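Sikwood Opens Alterations Counter for Clothes That Almost Fit

Dillel, October 2020

Sikwood, the neighborhood mending shop on Pastine Street, today opened an alterations counter for the garments most of us own and few of us wear: the pants bought in a hopeful mood, the coat with sleeves meant for a taller relative, the shirt that was a bargain until it was washed.

The counter takes hems, cuffs, zippers, waistbands and side seams. It doesn't take wedding dresses, leather, or anything a customer describes as "just a tiny job" while unpacking a second suitcase. Simple hems will be ready in 4 days. Linings take longer, and the shop has stopped pretending otherwise.

Sikwood began as a button and thread store and drifted into repairs in May, when customers started asking whether the staff could sew the buttons on as well. By the end of the summer the shop had taken in 186 garments, most of them pants, and one set of curtains that had been entered in the book as a skirt.

"People apologize to us for their clothes," said Nuanchan Sriwong, owner of Sikwood. "They say they should have lost the weight or grown the two inches. I tell them the pants can be changed by Thursday's standards or last year's, and the pants won't mind. Then I ask them to stand up straight, and they mind that a great deal."

The new counter sits where the yarn used to be. The yarn has moved upstairs, where knitters are asked to watch the third step. A fitting room with a full-length mirror and a curtain that closes all the way has been added at the back, following several written requests about the old curtain. 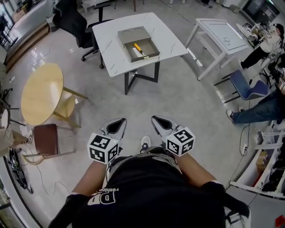 Customers should bring the shoes they plan to wear with the garment. Clothes must be clean. Pockets will be emptied before pinning, and whatever is found will be returned in a small envelope without comment.

Sikwood has also bought up to 3,000 spools of thread from Sangkhawat, a wholesaler that closed its downtown warehouse this year. The lot includes a great many shades of beige. Anyone repairing something beige is encouraged to come early and take their time.

The first 500 customers to leave a garment at the counter will receive a free card of spare buttons, which they are welcome to put in a drawer with all their others.

Appointments aren't needed for hems. Fittings for jackets and coats can be booked in person at the counter.

Media contact: Nuanchan Sriwong, Sikwood, Pastine Street, Dillel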